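The Rule About the Button

I write rulebooks for robots. Rulebooks for the people who stand near robots, I should say, but at Larnero everybody calls them the robot's rules, as if the thing sat up at night reading them.

My book for the Plincombe shop was 14 pages long and I was very proud of it. Section one: know where the stop is. Section two: hands off the table while the arm is live. Section three: one job, one sheet, signed before and signed after. The arm is called Parley (it came with a number, but a number is hard to yell) and I wrote most of section two while staring at it and feeling stared back at.

Then the Châu order arrived and they wanted the whole book on one page. One page! I'd spent all of April on the glossary. I sulked through lunch, wrote a snippy reply, deleted it, and went down to the floor to see what I could live without.

The job sheet that morning said hammer, 40 tries, and somebody had already written their initials in the "after" box, so you can see why I drink so much coffee. 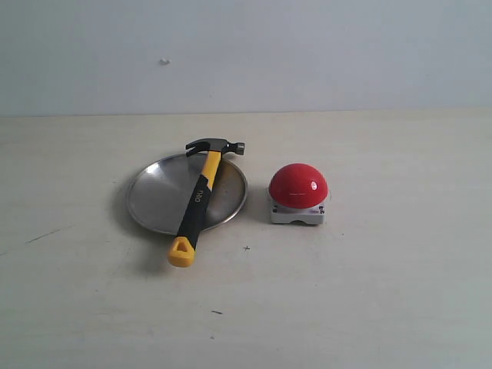
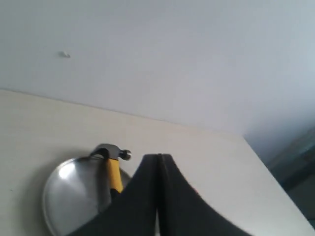
I started cutting with the glossary, and it hurt less than I expected. Then went the history of the shop, then the paragraph where I explained what a signature is. By midafternoon I had 20 lines left and I got stuck on the one that said "clear the table of anything not needed for the task." I'd always loved that line. But there was the hammer lying across its round steel plate with the handle hanging over the rim, and a red push button to the right of it, and I couldn't for the life of me say which of those three the sheet counted as needed. The sheet said hammer. It said nothing else! So I crossed out my lovely line and wrote "list every object on the sheet, including the dull ones," and under that, "if it isn't listed, ask."

I read it out loud to Parley, which felt silly, and then I read it again a bit slower.

The page went off to Châu before supper. They sent it back with one comment, asking if "dull" meant blunt. I changed it to "boring," and then spent 200 words of a very polite email defending "boring," and I think I'm going to lose.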